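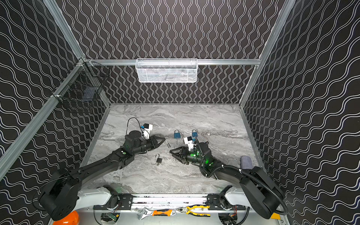
Recording a drone piece in a stairwell, how do I stop the hiss taking over?

Hi all, first time posting although I've been reading the field recording threads for ages. I'm putting together a longish piece made of nothing but sounds from one building, an old grain store called Clurnness that's now mostly offices. The stairwell is gorgeous. It has this low hum that seems to change pitch as you go up, and if somebody shuts a door on the ground floor you get a tail on it that goes on and on.

My trouble is that everything I like is very, very quiet. I've been going in at night with a little Prullitz handheld recorder and the built-in mics, gain nearly all the way up, and when I get home and bring the level up to where I want it the hiss is as loud as the hum. I've tried the noise reduction in my editor. A tiny bit helps, any more and it all goes watery and bubbly, like a bad phone call.

The piece will have 12 or more layers at its thickest point so I'm worried the hiss will stack up as well. I've got 700 pounds put by, I'd rather not spend all of it, and I only have access to the building until the end of September. I'm recording at 24 bit, 48k, if that matters. Would a better recorder sort this out or is it the mics? And is there any clever way of rescuing what I already have? Some of it I can't get again, the heating was doing something lovely in the spring and it's off now.

Sorry for the ramble!

Answer 1 (marked as helpful)

Ooh, nice project. I did something along these lines in a disused swimming baths and made every mistake going, so here's what I'd do in your shoes.

Mostly it's the mics. The built-in capsules on small recorders are small and fairly noisy in themselves, and no preamp on earth takes that noise back out once it's in the signal. Look at the "self-noise" or "equivalent noise" figure on any mic you're thinking of buying. For a quiet stairwell I'd want single figures if I could get them, and I'd put up with anything under 14 dBA. A lot of nice small condensers sit up in the high teens or twenties and they're fine for a guitar but they'll drive you mad on this.

Second-hand large diaphragm condensers are your friend here. They look daft in a stairwell but they're quiet and there are loads of them about. You'll need phantom power and proper XLR inputs, so check whether your Prullitz has those. Mine doesn't (I have the smaller one) and I ended up borrowing an interface and a laptop, with the laptop two rooms away under a coat so its fan didn't end up in the recording.

Before you spend anything though, get closer! I know the whole charm is the space, but that hum is coming from somewhere. Find the pipe or the vent or whatever it is and put the mic a hand's width away. You'll gain a huge amount of level for free. Then do a second recording from the middle of the stairs for the air, and blend them. In my baths piece nearly all the "room" you hear is a distant recording tucked very low under a close one.

Contact mics are worth a go on the handrail too. They cost next to nothing and they pick up stuff you'd never hear standing there. They need a high impedance input or they sound thin and clacky, so budget for a little preamp as well.

For the spring recordings I'd leave the noise reduction alone and use EQ. If the hum is low, the hiss is mostly living somewhere the hum isn't. Start with a gentle low pass, bring it down until you start to miss something, then back it off a touch. Do it per layer, before you mix. On your stacking worry, yes, it does add up, but unrelated hiss goes up by 3 dB each time you double the number of equally loud layers, so 12 layers is a bit under 11 dB worse than one. Filter ten of them hard and leave two open at the top and it'll be fine. You want a bit of air in there anyway or it sounds like it was recorded through a duvet.

Answer 2

Just get a better recorder mate. I upgraded to the Skoviton and never looked back, hiss totally gone. Also record at 384k, more samples means less noise.

Comment on answer 2: The sample rate bit isn't right I'm afraid. 384k will give you enormous files and the mic will hiss exactly as much as before. Higher rates are handy if you want to slow things down a lot, provided the mic picks anything up at those frequencies, which most don't. 48k at 24 bit is fine for what's being described, 96k if you like pitching things down an octave.

Answer 3

Agree with nearly all of the first answer. A few extra bits from somebody who mixes this sort of thing for a living (well, part of a living).

Record for longer than you think. If the hum is steady, you can cut several stretches from a long recording, line them up as best you can and average them. The hum mostly stays, the hiss drops. It only works if the pitch really is steady, otherwise you get a slow phasey wobble. I rather like the wobble, you might too.

Watch out for mains hum as well. If yours is at 50 Hz with a stack of partials above it at 100, 150 and so on, check it's in the building and not in your cable. Run the recorder on batteries and see if it's still there.

Also, have you thought about just using the hiss? There's a piece I love called Acuña where the whole middle section is preamp noise through a very narrow filter, swept so slowly you don't notice until it has turned into a chord. Take a bit of your noisiest recording, put three or four steep band-pass filters on it tuned to the notes in your stairwell hum, and have a listen. It glues everything together and stops you worrying.

Last thing, keep the untouched originals somewhere safe and work on copies. I lost a Friday night's worth of rain on a tin roof by saving over it and I'm still cross.

Comment from the original poster: Thank you both so much, this is brilliant. I went back in last night and found where the hum comes from, it's a metal box on the second landing! Put the recorder right up against it and the difference is unbelievable, and that's with the same rubbish mics. No XLR on mine either as far as I can see, so I'm going to try the contact mic on the handrail next and hold off on the big purchase. Will have a go at the filter trick at the weekend. Is there a particular make of piezo I should look for or are they all much the same?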